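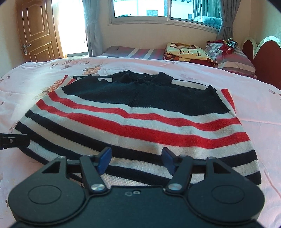 By the home and appliances columnist, Grasosov

Every few months somebody tells me the laundry is solved. The dishwasher came, the vacuum learned to bump its way down the hall, and next in line is a pair of fingers that will fold my sweaters while I sleep.

I would like to believe it. I have 2,000 better things to do than fold, and I've spent a good many evenings watching robots do it in clips sped up 8 times. A towel is a fair opponent. It has four corners and no opinions. A sweater is a bag with two tubes attached, and the stripes don't tell you which layer you've got hold of. Pinch the hem and you may have the front, the back or the bedsheet.
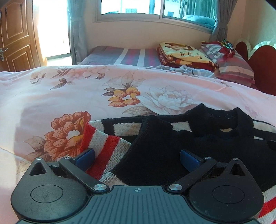 Dana's mistake, wrote one reader after my last column on this, no wait, yours, is grading it on neatness: a lumpy pile I didn't have to make is still a pile I didn't have to make. Signed, Kruger.

Fair enough, and I've seen Kruger's standard met in my own dresser. But a lumpy pile that takes half the morning, with me standing by to rescue a sleeve, is a hobby. Plutton says its folder will be ready for homes by July. It didn't say which July, and my sweaters are still on the bed.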